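The Case for Fake Flowers at the Cemetery

By Damián Bustos

The town of Dratham wants to ban artificial flowers from its cemetery. The proposed rule would allow cut flowers and potted plants, and anything made of cloth or plastic would be removed and thrown out at the end of each month. I think the rule is a mistake.

My parents are buried there, in the old section on the Kekell Road side. I live more than 100 miles away. I get to Dratham four times in a good year, and each time I leave flowers. If I leave real ones, they are brown within a week. For the rest of the season my mother and father have a vase of dead stems, or an empty vase if the mowing crew has been through. If I leave artificial ones, there is color on the grave until I come back.

I don't claim they are as good as the real thing. They have no smell, and the sun fades them. But people who live ten minutes away and can stop by with fresh tulips should remember that a lot of us moved for work and never moved back.

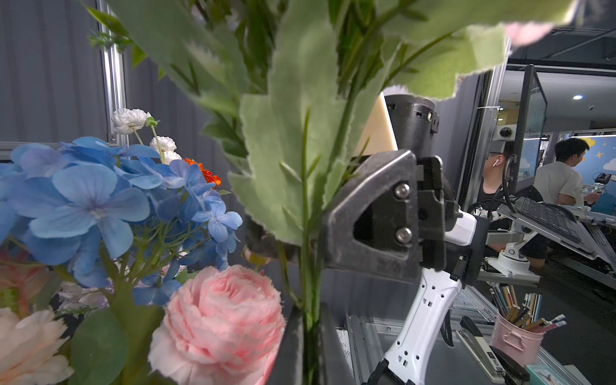 Artificial hydrangea and white pom-pom daisies with green leaves.

The town has given two reasons. The first is litter. Wind pulls the flowers loose and they end up in the fence or under the mower. I have seen this myself, and it's a fair complaint. The second is that they look cheap. That one I don't accept. A grave is not a front yard, and the neighbors don't get a vote on the taste of it.

Litter can be handled without a ban. Gaete, 17 miles up the highway, requires that artificial flowers be fixed in a vase attached to the stone. Loose bunches on the grass get picked up. Twice a year, in March and October, everything is cleared, and families get a notice by mail beforehand. I walked through in May and the place looked fine.

There is also the matter of cost. The last bouquet I bought at Cumine, the florist by the station, was $39. It was a nice bouquet and I don't begrudge them the price. But a widow on a fixed income who wants something on the grave all year can't pay that every week, and the rule as written tells her that bare ground is better than what she can afford.

I would support a rule about faded flowers. Some have been out there so long they have gone white, and those should go. Put a limit on how long they can stay, require a proper vase, and send a letter before the cleanup. The mowing crew would have less to pick up, and I could still leave something that lasts until my next visit.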